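Comparing two sets of handheld grippers this month, the Jareck and the Haddad. The task is toilet seats and lids. Same room for both, two toilets, marker tracking on each hand. 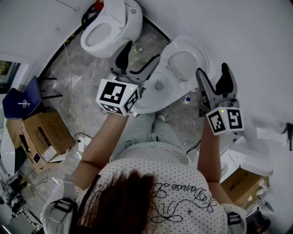 Jareck first. It is 40 grams lighter and you feel that by the end of a session. The trigger is stiff, though.

Haddad closes more smoothly but the wrist camera drops frames when both hands get close together.
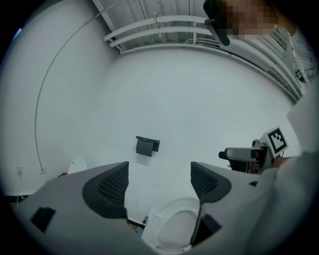 So far we have 208 takes on the Jareck and 951 on the Haddad, so don't read much into success rates yet. Next I want to swap finger pads between the two and rerun the lid task.

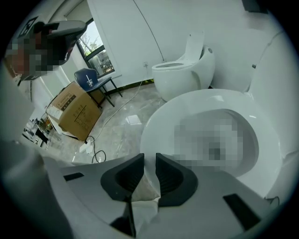
Clurkside, September

Pads swapped. Two screws per finger, easy job. Will post numbers when both sets are even.

Contact: Lakness gripper notes | © Lakness | Back to top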